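Wostbridge Forums > General Discussion > Crafting caps in the September patch

Posted July 8, 2021

tinroof_88
So the patch notes say the workshop storage cap drops to 100 stacks per character. I have 900 hours in this game and my Husonen smith alone is holding more than that in ore. Do we lose the extra or does it get mailed to us?

Grajales_main
It gets locked. You can take things out but you can't put anything in until you're under the cap. Same as what they did with the stables.

oldferry
I don't mind it. Storage was out of hand and the market never moved because everyone sat on their materials. Prices on Simell steel have been flat since I started.

tinroof_88
Prices are flat because the vendor sells it. Taking my storage away doesn't fix that.

oldferry
The vendor limit is 8 a day. If you need more than that you go to the market, and right now there's hardly any listed. People will have to sell some of what they have.

pell_and_mell
Or they'll make alts and store it there. I already have two parked outside the bank.

Grajales_main
Alts share the account cap now. Read the second half of the notes.

pell_and_mell
Missed that. Then I agree with tinroof, it's a bad change. At least let us buy more slots with in-game gold.

quarrymoth
I play a cook, so I'm at the cap all the time anyway. What I do is keep finished food and sell the raw stuff every night before I log off. 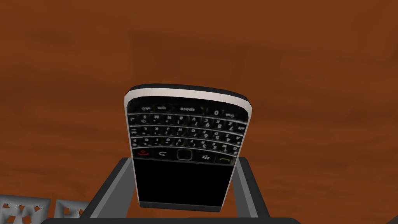

Flour and salt go first, they sell in any town. Meat I hold until the festival - it goes for double then. You can get by on 100 stacks if you stop saving things for recipes you haven't unlocked.

tinroof_88
Cooking uses maybe a dozen ingredients. Armor needs four grades of every metal plus the leather. I'm not going to sell grade four ore and then buy it back at a loss.

oldferry
Smelt it before the patch. Bars stack higher than ore.

tinroof_88
Do they? I'll check tonight. That would get me close.

Grajales_main
They do, but only the Husonen bars. Simell ones stack the same as the ore.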